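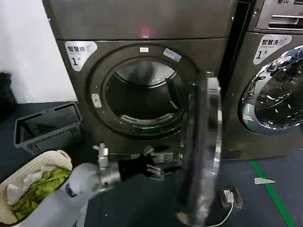 Monthly safety walk, laundry automation area
Site: Sokville laundry, ground floor
Month: April
Filled in by: day shift lead
Marks used: OK / FIX / WATCH / N/A. Comments go under the item, not on a sticky note.

SECTION A. FLOOR AND WALKWAYS

A1. Green floor stripe visible, not worn through
OK. Bright, no repaint needed this spring.

A2. Floor clear of scraps, lint, loose items
FIX. Paper scrap by the stripe, in front of washer 1. Small, but this is what people slip on with wet shoes. Sweep is still on the old sheet as an attendant job at end of shift. With attendants now covering two rooms it gets skipped. Move it to mid shift.

A3. Baskets parked clear of the robot's reach
WATCH. Gray basket at the left side of dryer 1, fine there if it stays put. Woven one is near the arm. People drop baskets where they always dropped them, habit from before. Need marked spots on the floor, asked for in the last walk too.

A4. Floor sockets and cables
FIX. White cable plugged in at the floor socket right under where the dryer 1 door swings. Open door hangs over part of the socket. Reroute along the wall or get a cover. Sent to Gajewski (electrical contractor), ticket 569. No date back yet.

SECTION B. MACHINES

B1. Machine numbers readable, dryer and washer match
OK. Both number 1 stickers clean. The job screen uses the same numbers so do not peel these when wiping down.

B2. Dryer door opens fully, nothing in the swing
OK for swing. See A4 for the socket.

B3. Door latch and strike plate
WATCH. Plate at the bottom of the opening on dryer 1. Hand works close to it. Check for nicks weekly, both on the plate and on the fingertips. Before, we would feel a rough latch with our own hand and say something. Now you have to go look.

B4. Door gasket
OK.

B5. Lint filter
Cleaned per log, 2 times a shift. Still a person job and staying that way. Dont assume the robot did it. It does not do it.

B6. Drum checked empty before next load
OK on dryer 1. Attendants asked if they still need to look. Yes, until the missed item count comes down. Socks mostly.

SECTION C. ROBOT AND HAND

C1. Stop button reachable from both sides, tested
OK from the washer side. From the wall side you have to lean. FIX, second button requested from Breso.

C2. Fingers free of lint, thread, tape
OK. Thread wound round a finger joint earlier in the month, cut off at shutdown. Add to start-of-shift look.

C3. Arm slows when a person steps over the stripe
Tested Thursday, slowed all tries. OK. Note for everybody, slow is not stopped. Two attendants told me they thought it was.

C4. Nobody reaches in a drum while the arm is live
WATCH. No one seen doing it on this walk. It was reported once by night shift, grabbing a towel the hand left behind. I get it, you see it sitting there. Press stop first, every time, even for a towel.

C5. Lockout tag at the station
FIX. Hook there, tag missing. Found in the break room.

SECTION D. PEOPLE AND WORKLOAD

New section, asked for by the attendants, good idea. Fill in after talking to at least one person per shift.

D1. Bending and lifting
Better. Less stooping to the lower doors. Day shift says backs feel it. Folding table is busier though, same bodies there all day, so wrists and shoulders now. Need a rotation, not posted yet.

D2. Pace
Loads in the log this month 791, of those 263 needed a person to step in. Step in means anything from a nudge to a full unload. People say the stepping in is the tiring part, you drop what your doing and walk over. Would like the alert to say which machine. Right now just a beep.

D3. Training
Day shift done. Night shift missing the refresher on restart after a stop. FIX before end of month. Nobody restarts alone untill done.

D4. Staffing
Asked again if jobs are going. What I was told: no cuts planned, two posts moved to the Cloltolport site were voluntary. Writing it here so it is written somewhere. Manager to confirm on paper please.

D5. Noise
Nothing reported. Radio can be heard again, for what its worth.

SECTION E. CARRY OVER

Floor marks for baskets (A3), second month
Cable at dryer 1 (A4), ticket 569, chase it
Second stop button (C1)
Tag back on hook (C5), do today
Rotation for folding (D1)
Alert with machine number (D2), ask Breso same call as the button
Night shift refresher (D3)
Staffing answer on paper (D4)

Walk took longer than it should, form is getting long. B4 could go with B3 next time.

Copy to: office binder, night shift lead, board by the time clock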